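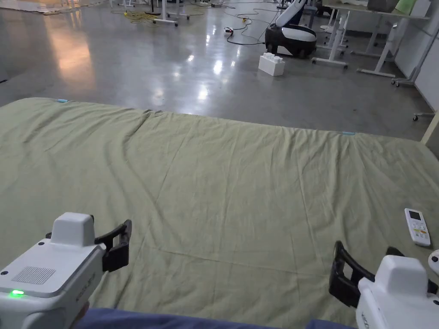 Linen exchange at Sutter House moves to a 30-day cycle in June 2022. Please strip your bed before bringing anything down, and check the top of it first. An air-conditioner remote left on a green sheet is easy to bundle up with the bedding, and a replacement costs $9. Sheets go in the Hilix bins by the stairs.

T-shirts and other small items can still be washed any day. Shake them out and fold them before they leave the laundry area. Unclaimed clothing is kept for 2 weeks.

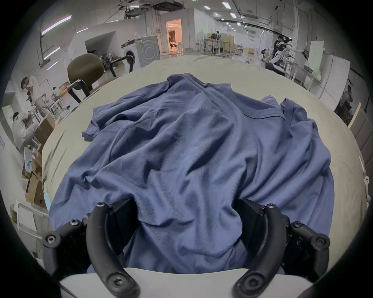

A blue T-shirt on the table, still to be folded.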